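I gave up my car in January, mostly to see if I'd miss it. The number 231 bus stops at the end of our road and rattles all the way from Drallness to Melcombe, and I'd never once been on it.
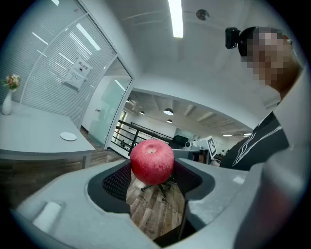 So is the bus slower than driving? By a good 30 minutes on a bad morning, and I've stopped minding.

I get the top deck, front left if I'm quick, and I read. I've finished three novels already! At home I'd have looked at my phone, or hoovered. The seats are that scratchy sort that goes through thin trousers - wear jeans - and the heater has two settings, off and toast.
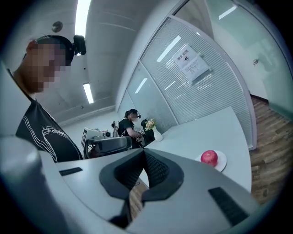 The bit I love best is the climb past Stedent, where you can see right over the hedges into everyone's gardens. I know who's got their beans in and who's still got the Christmas lights up (no judgement, ours came down last week). 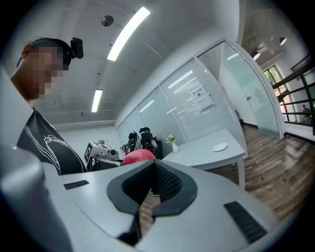 Coming home is a different thing altogether, all schoolbags and crisps, and I usually end up standing. I still don't want the car back. Ask me again when it's raining sideways.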